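How to Tell Whether a Robot Could Take Over One of Your Chores

My neighbor Amarachi Tijani asks me every November, when her whole family comes for dinner, whether a machine can set the table yet. I always give her a long answer (sorry, Amarachi!), so I've boiled it down to a little test you can try at your own kitchen table.

Start by picking one small piece of the chore. "Set the table" is far too big, but "put the little pumpkin on the plate" is a fine size.

Next, do it yourself with one hand, slowly, and notice every time your fingers shift their grip. Small round things and dishes are good practice, and they're what a lot of robot hands get to work with too.

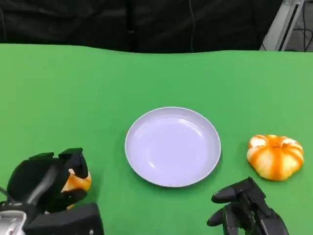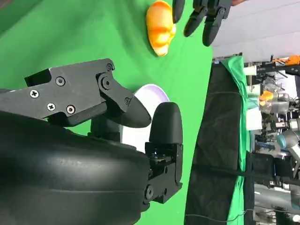 Now move everything over by a hand's width and try again with your eyes half closed. If you had to feel your way, a machine will probably have a hard time of it as well. Swap in a different dish and go through it once more.

Last of all, write down what you'd do if you dropped something. Most of us just bend down and grab it without a thought, and that's still a tall order for a robot. My own feeling is that single steps are coming along nicely, while a whole dinner table, with the chairs and the cat and the gravy, is a good way off.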